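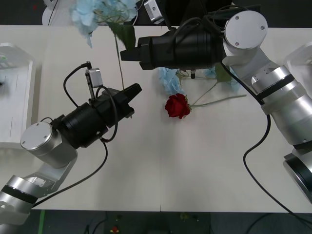

Fig. 2. Work table with artificial stems, red rose and light blue hydrangea.

Research > Working papers > Domestic craft > Artificial stems

3.2 Materials and table

Stems were artificial throughout. Real ones wilt, drop bits, and no two sessions would start from the same bunch. Two kinds kept in the end – a red rose and a light blue hydrangea. The rose is the easy one: a large bloom and a long stem, so it has an obvious top and an obvious place to hold it. The hydrangea is harder. The head is wide and soft, the stem thin, and a bunch of them catches on itself.

White table top, two panels with a seam between. We tried a patterned cloth early on and gave up, pale blue got lost in it. Stems bought from Weerasinghe in September, one order, same batch. Prices are in the appendix. 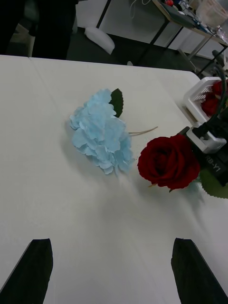 Page last changed: September, 16:40 (D. Ó Briain)

3.3 Laying out

Stems go down loose, no set pattern. Deirdre Ó Briain did the first layouts, Rokeya Wanigasekara the rest. A layout was thrown out if a bloom was folded under its own stem. We logged 209 layouts, 14 of them thrown out, mostly hydrangea. For each one we noted which way the bloom faced, which stem lay on top and wether any leaves were caught. Notes by hand on the Clultley sheet, typed up later.

A flower head on its side was counted as facing left or right, never "down". This matters for the sorting in 3.4 – earlier drafts mixed the two and the totals did not add up.
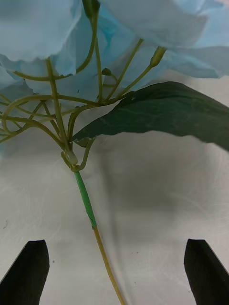
Tangling is nearly all in the hydrangea. Under the head the stem splits into thin branches which bend easily and hook round whatever is next to them. Pull the head and the whole bunch comes. Hold low, below where the branches start, and it is more likely to come away clean. Leaves are a nuisance too, broad and easily trapped under the next stem. We did not trim them. Trimming would of made the task easier but less like arranging at home.

The rose gave little trouble. Main fault was the heavy bloom rolling the stem over once put down. Scored as a turn if the bloom ended up facing another way, otherwise ignored. The Ziker scale (0 to 3) was used for tangles, one scorer per layout, with a second look at anything marked 3.
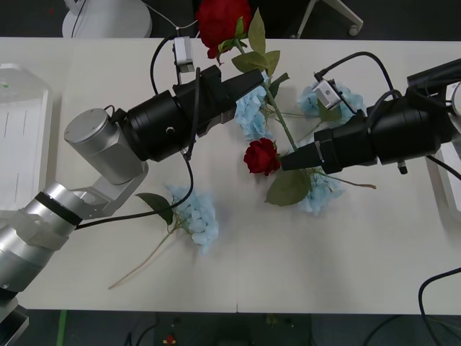 3.4 Sorting order

Rose first or hydrangea first? Left open. Where a rose stem lay across a hydrangea the rose was taken first, all other cases as they came. Order was written down but not scored. See Table 4 for the split by kind.

12 shares | 3 comments
Contact | © Revico working papers | Back to top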